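Student Projects / Robotics / Talk Notes
Last updated: 3/30/23

Speaker notes: The Ivutix student project, two-handed handling of small parts

Opening. Thank the school and the department for the invitation. State that the talk covers one term of student work and that questions will be taken at the end.

The Ivutix project is open to students in their second year and above. There are 7 students on the present team. The department provides the space, and Chidiac, a local parts supplier, gave $4,000 toward equipment. Half of that sum, $2,000, remains for the coming year. Please acknowledge Chidiac by name.

The task. Students were asked to have two robot hands work together on one small wooden block. A single hand can lift a block without much trouble. Two hands must agree on where the block is and on how hard to press — and this is where most of the teaching takes place. 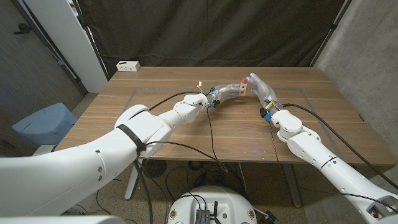 Students begin with written plans. Each pair submits a one-page outline before it is given time on the arms, stating the starting position, the intended grip, and the point at which the run will be stopped. Outlines that lack a stopping point are returned. This rule was adopted in August and has been kept.

Pause here. Ask whether anyone in the audience has taught a course with shared equipment.

Results to date. The team has logged 185 runs. Early runs were recorded by hand, and several records could not be used. The team then moved to Gonov, the department's shared log, and every run now has an entry with the names of the pair, the part used, and a short remark on the grip. Students are graded on the quality of these entries as well as on the runs themselves.

Parts with holes were added after the plain blocks. The holes matter for the next stage, in which a peg is to be placed while the other hand keeps the part steady. Do not promise a date for this stage.
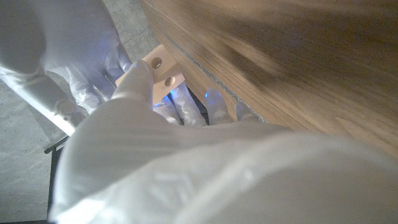 A flat block with two round holes, held by a white-covered finger near the edge of a wooden board.

Points to stress for teachers in the audience:
- Time on the arms should be booked in short periods.
- Students should change roles within the pair at every session.
- A failed run receives a full entry in the log.

If time allows, mention the Skokix meet. The team intends to enter the open class, subject to approval by the department. Entry rules will be sent to any school that asks — forms are at the side table.

Questions. Likely subjects are cost, supervision, and the amount of programming required of new students. On the last, refer to the course handout, section two.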